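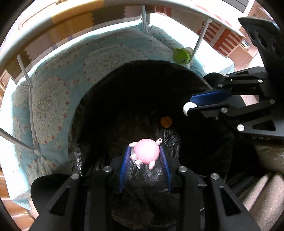 # What Gets Thrown Out: Small Items and Bin Liners in a Shared Bedroom

Nest Pumphrey, Home Environments project, final report

## Why I picked this

The Irthorpe tidying guide we read in May says a small lined bin in the bedroom "captures clutter at the source." I had doubts about that. A bin captures whatever goes into it, and some of that isn't clutter. A keychain charm is a good case: small, round, easy to sweep off a shelf along with the wrappers.

## What I did

For 14 days I kept a list of everything that went into the bin in the room I share with Lewis. Before tying up each bag I sorted the contents into trash and things one of us wanted back. Lewis knew about the list, so he may have been more careful than usual. I can't rule that out and I didn't try to.

## Results

The list came to some 200 items. Most were tissues, receipts and packaging. The ones we wanted back were nearly all small: charms, hair ties, a pen cap, a USB stick. Bright colors are supposed to help, and a pink toy does show up well against a black liner as long as it stays on top. Once it slides down into the folds I don't think the color does much. The middle of a black bag is dark even with the light on.

I also tried a clear liner for the last few days. Finding things was easier, but Lewis hated looking at it, and we went back to black.

## The blanket problem

The guide says nothing about fabric near the bin. A quilted blanket bunched up against the rim makes a soft slope, and loose things on it can roll in - I tested this with a hair tie and a charm, and both ended up in the bag more than once. That is a weak test. I was the one pulling the blanket.

## What I would change

- Use two rooms, one without a list.
- Write down the time each item went in.
- Keep a dish for charms and keys and see if anyone uses it. I suspect we wouldn't.

My data doesn't support the guide's claim, but one bedroom isn't enough to throw it out either.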